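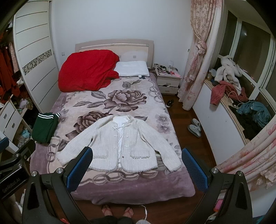 Do you really ride every route before you sell it? A rider asked us that in November, and yes, we do, every last hill of it! Bitero is a tiny bike touring outfit in Dorstead, run by 3 of us who met on a very soggy ride to Tuvberg and just kept going. Our longest trip is 875 km (my knees still complain), and we have 2 shorter ones for folks who like a late breakfast and a long lunch.

I plan the stops, so if the pie in Harahap lets you down, blame me. We keep groups small, we carry your bags, and you can ride as slow as you want. Got a question about gearing, food or where you'll sleep? Write to us, we love talking about this stuff.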